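Lab notebook, November, equipment planning

Spent the morning in the simulator and the afternoon in the budget sheet, so these notes jump around a bit. The question is still what we buy for the Rudwood bay: one two-armed robot on a base, or two single arms on a bench. I keep going back to the cabinet scene because storage is where the money goes! 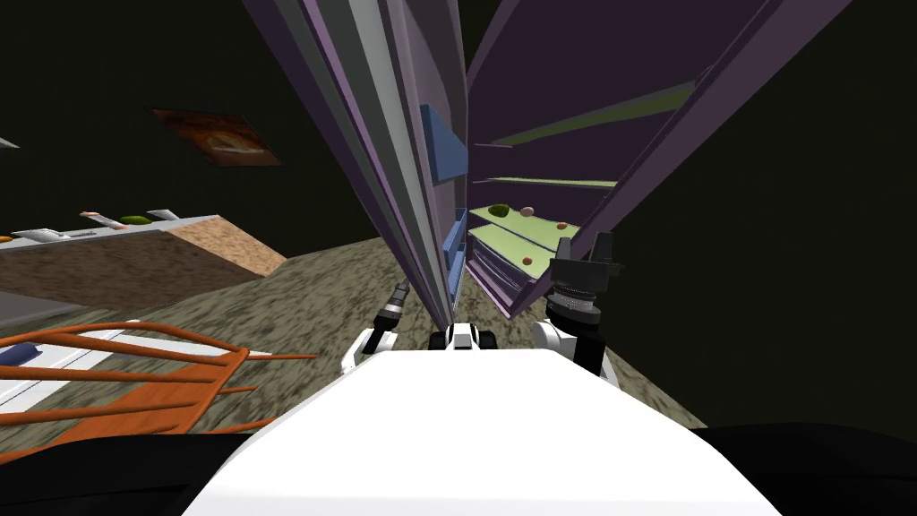
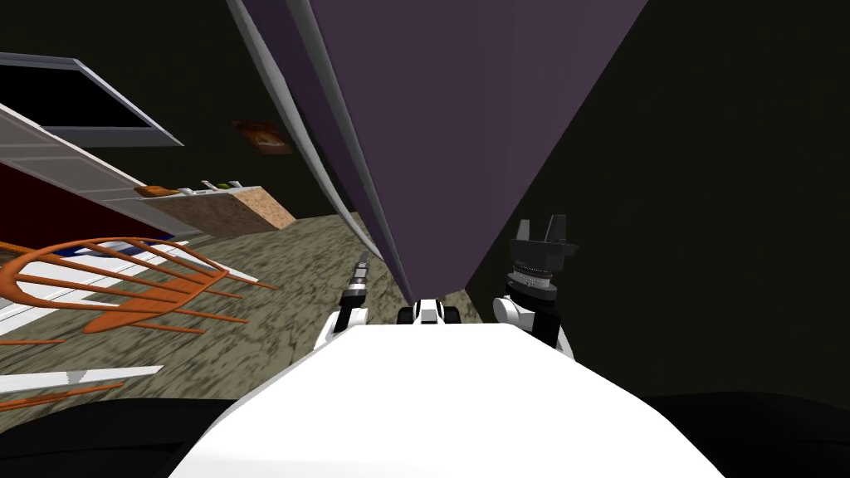 Cabinet scene, head view, both arms forward. Doors open and green shelves showing in the first one, big purple-gray panel close up in the second.

What I took from it: look at how much of the view the torso eats. With the head tilted like this you get a lot of white shell along the bottom, and in the second view the panel takes most of what's left. So I'm adding wrist cameras to the list now - I'd left them as a "maybe next year" and I don't want to retrofit them. Alline quoted 642 dollars each, mounts included, cable extra (of course).

Grippers next. I want a matching pair and one spare. Flollano will do a trial loan for 6 weeks if we pay shipping both ways, which seems fair to me. Their lead time on a purchase is 12 weeks though, so if we like them we need to order before the loan is even over. Put that in the shared calendar, please, I will forget.

Real furniture: I'd like a tall cabinet with hinged doors and shelves we can move, plus a side counter. Cheap is fine. Small round things on a shelf are a good test and they cost next to nothing, so the props line can stay tiny (plastic fruit, a few balls, done).

Floor space is the bit I had wrong. I'd drawn the bay with the cabinet shut! A door swung wide needs room to the side and the arms need room in front, so I've redrawn it with 4 feet clear on the door side. It means moving the Afolabi rack over to the other wall.

Still to do: ask Alline if the camera price drops for a bundle, measure the freight door, check whether the outlets by the rack are on their own breaker. Sheet is updated up to row "mounts", everything under that is old numbers.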